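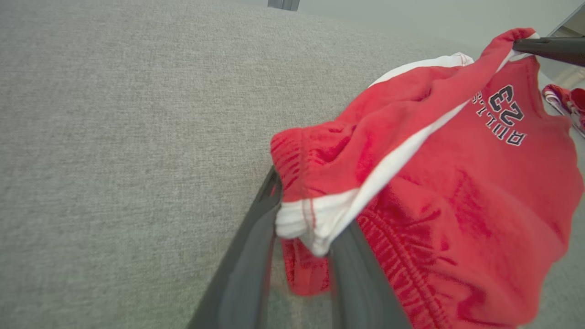 28 August 2026

I have been putting off writing this one up for days, mostly so I could pretend the last episode of Villalobos hadn't happened yet. Well, it has, and I sat there through every one of the credits with a cup of tea going cold on the arm of the sofa, feeling as though the neighbours had moved away without saying goodbye.

I came to it late, in January, when I had that dreadful cough and couldn't manage anything with subtitles or a murder in it. All I wanted was a big daft family shouting at each other in a hotel kitchen, and by golly I got one! There are 61 episodes altogether and I meant to make them last the whole year. You can see how that went. (Four in one evening, the night of the flooded wine cellar. I went to bed at a silly hour and dreamt about pumps.)

So, the finale. I liked it more than the people on the message board did. The last thread I looked at had 792 replies and I should think most of them were cross about the sale of the hotel, but I thought selling it was right. The grandmother had been saying so since the second series and no one ever listened to her, poor love. What I didn't care for was the wedding. It was over in a blink, with that dreadful song laid over the vows, so you couldn't hear a word of what they'd waited all those years to say to each other. I wound it back twice and still only caught "kitchen" and something that might have been "Tuesdays" or might have been "truly".

And the younger brother simply drives off! He has a bag on the back seat and a look on his face, and that's our lot. I suppose they were leaving the door open for a spin-off, and there's been talk of one, set in the port, but I've been stung by that sort of talk before. They promised us more Tradus for years and all we ever got was the Christmas special.

I rang my sister straight after and we were on the phone for 50 minutes, though a good part of that was her telling me about her new boiler. She thinks the daughter should have ended up with the vet. I have never seen it myself. He was forever leaning on things. 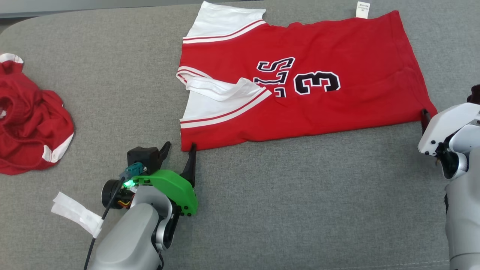 Later, after supper

Had a go at the first episode of Nunari, as everyone keeps on at me to try it. It runs to 82 minutes, so I stopped halfway to do the washing up and then felt I ought to go back and finish. Very handsome, lots of snow, and a lighthouse keeper who mutters. I couldn't tell the two cousins apart until one of them put a hat on. I'll give it another episode or two before I make up my mind, and if it doesn't take there is always Rorka, which I've only seen in bits at my sister's and always with someone talking over it.

Must remember to cancel the other channel before they charge me again.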